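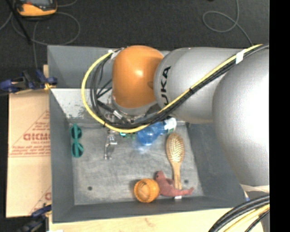 Nusrat Warraich

Bin picking build: stuff people keep asking

Typed this up Thursday between glue-ups. Ask at the bench if yours is missing.

Which arm is it?
KUKA, secondhand. Came out of a Lommont line that got shut down. Haris Gondal found it, four of us split the cost.

Can I use it?
Yes, after the safety talk. Two people in the shop any time the drives are on, one of them at the stop button. No exceptions, Wellington.

Why are the cables on the outside?
No money for a proper dress pack. Tape and cable ties. Leave a big loop at the wrist or joint six runs out of slack. I made it too short the first time and pulled a connector. If you re-tape, jog the wrist both ways by hand speed before you run anything.

Why household junk and not blocks?
Blocks were too easy. Sunglasses, a hairbrush, a stuffed toy, a see-through blue bottle, all different problems. Bring more if you want. Nothing sharp, no glass, nothing you want back in one piece.

Worst object?
Bottle. Depth camera looks right through clear plastic. Hairbrush is second, the planner keeps going for the bristles.

What's the score so far?
Last full run was 198 tries, 27 drops. Most drops were the bottle. Log is in the Gellari folder, the sheet called picks_new (not picks_new2).

Does the bin have to be clamped?
YES. Both clamps on the side. It walks across the table otherwise and then the calibration is garbage and you get to redo it. Takes 20 minutes if you know how, Tahira Minhas knows how.

The bin is all scratched up, is that a problem?
Nope. Was worried the vision would pick up the scuffs as objects, Fereshteh fixed that with a background shot. Take a new backgroud shot if you swap bins.

What software?
Our own mess, in Python. Runs on the old Sirndale desktop. Don't update it. Please.

Can I build this at home?
A small one, sure. Not with an arm this size unless you have the floor and the power for it. Get a used desktop arm and do the same thing with a shoebox, most of the code carrys over.

Whats next?
Second bin, so it can sort and not just grab. Maybe by December. Need a better gripper first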